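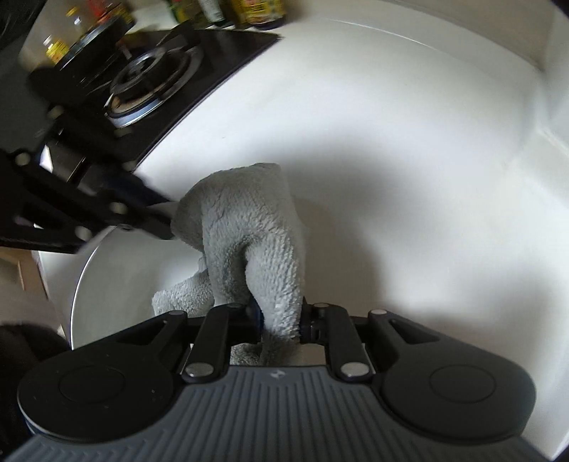

Washing towels by hand in the basin

Forum: Laundry and Cleaning

brackenside
The washing machine has packed up and the new one won't be here until the end of August. I've got grey towels, the fluffy looped sort, and I've been doing the small ones in the bathroom basin. They come up clean enough but they dry stiff as a board. I'm using the same liquid I used in the machine, one capful per basin. Is that too much? I don't want to ruin them, they were a present.

Also, is there a trick to rinsing? I'm on the fourth lot of water and it still has suds in it.

petrol_jean
One capful is far too much. A machine holds a lot more water than a basin. Use a teaspoon and no softener. The stiffness is soap left in the loops.

Ieva Lapiņa
I did all my washing by hand for a year in a bedsit, so here is what I did.

Fill the basin with warm water and mix the liquid in before the towel goes in. Push the towel under and press it up and down for a few minutes. Leave it for half an hour. Let the water out with the towel still in the basin and lean on it with both hands to get the worst of the suds out. Then rinse in cold until the water stays clear. With a teaspoon of liquid it should take two rinses, three at most.

Don't wring it. Twisting pulls the loops and they never go back. Roll it up in a dry towel and kneel on it.

oldmill59
I've wrung towels for forty years and never pulled a loop. If you don't wring them they drip all over the floor and take two days to dry, and then they smell.

Ieva Lapiņa
Depends on the towel. Thin ones will put up with it. The thick fluffy kind won't.

oldmill59
Mine are thick.

brackenside
Tried the teaspoon this morning and it was clear on the third rinse, so thank you both. It's on the airer now.

Second question. Where does everyone put the soap while they're doing this? Our basin has no ledge to speak of.

petrol_jean
I keep a little round dish down in the basin itself when I'm doing smalls and take it out to rinse. Otherwise it ends up on the floor.

t_harkness
Don't put anything ceramic in a ceramic basin. I chipped ours dropping a mug in it and had to replace the lot. Plastic dish or nothing.

petrol_jean
A mug dropped from head height is a bit different from a dish sitting there.

t_harkness
Still chipped it.

Zaneo
For softness, half a cup of white vinegar in the second to last rinse. It shifts what's left of the soap. The smell goes when the towel dries. We're in a hard water area and it made more difference than any softener.

oldmill59
Vinegar perishes rubber. I'd keep it away from the plug seal.

Zaneo
It's in there five minutes. I've been doing it for ages with the same plug.

brackenside
We're hard water as well so I'll try it on one and leave the other as it is, then I can compare.

marrowfat
Is there a launderette near you? I know that isn't what you asked. Flannels and hand towels are fine in a basin, but a bath towel weighs a ton once it's soaked, and I wouldn't lean on a basin that's only held up by two brackets. Do the big ones in the bath.

Ieva Lapiņa
Agree about the bath for the big ones. Tread on them like grapes.

brackenside
Nearest launderette is two buses away. The bath sheets are going in the bath tonight, and it's a pedestal basin, so it isn't going anywhere.

Update on the vinegar. The towel that had it is softer, though not as soft as it was out of the machine. The other one is better than last week's but still a bit crunchy along the hems. I gave them both a good shake before hanging them up, which my sister told me to do.

Zaneo
Shake them again when they're nearly dry. It lifts the pile. And keep them off the radiator, that bakes them flat.

oldmill59
Nothing wrong with a radiator if you turn the towel over halfway through.

petrol_jean
What machine have you ordered, out of interest?

brackenside
Nothing fancy. The cheapest one that would fit under the worktop and had a decent spin. I did look at a washer dryer but my brother has one and his towels come out worse than mine do now.

marrowfat
Run it empty on hot before the first load. And stick to less liquid in that too, you were probably overdoing it all along.

brackenside
Quite possibly. The bottle says one capful for a medium load and I was putting that in for four hand towels. Will cut it down. Bath sheets are soaking, back later if I flood the place.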